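Viritz elevated shuttle – pre-opening inspection checklist, with comments
Nideck to Prerkum section, 9 June walk-through

1. Platform doors
Doors line up with vehicle doors: YES, at 8 of 12 berths.
Comment: The operator calls the other four "within tolerance". I asked for the tolerance and was given a brochure. Measure again before any passengers are let on.

2. Emergency walkway
Continuous along the guideway: YES.
Lighting works on battery: NOT SHOWN.
Comment: A claim on paper is no pass. Switch the mains off and let me walk it. 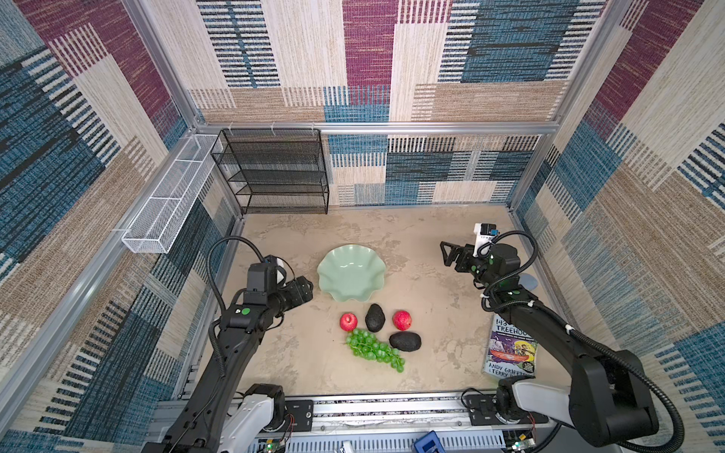
Mykhailiuk: The walkway lights were tested in November and the sheet was signed. I don't see why we should do it twice.

Reply: The sheet has a signature and no readings. Item stays open.

3. Stopping distance
Empty vehicle: 42 metres, PASS.
Full vehicle: NOT TESTED.
Comment: We are told that the loaded figure "can be worked out". Then it can be tested as well. Sandbags are cheap.

4. Evacuation between stations
Time to clear one vehicle: 12 minutes, in daylight, with fit staff who knew the drill.
Comment: I would not put much weight on this. Repeat after dark with a wheelchair user on board – the ladder plan does nothing for them. 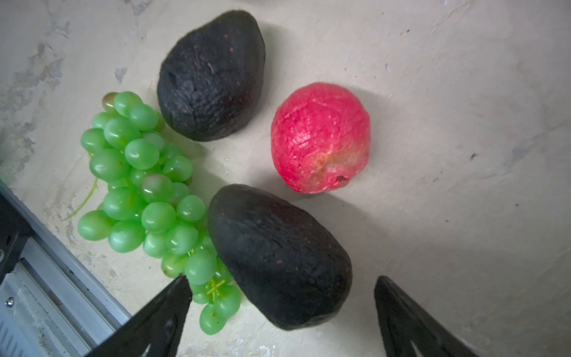 Mykhailiuk

5. Noise at the nearest homes
Highest reading: 82 decibels on the Prerkum curve. FAIL.
Comment: The sales talk promised a system you would hardly notice. Grease was suggested as the cure. Perhaps, but I want a second reading in wet weather and another in dry.

6. Signs and help points
Help button answered: YES, on the third press.
Station map correct: NO. Nideck is shown on the wrong side of the depot.
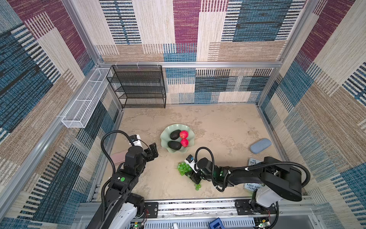

Inside the enclosure: back wall and side walls

7. Result
Not ready to carry passengers. Items 1, 2, 3, 4, 5 and 6 remain open.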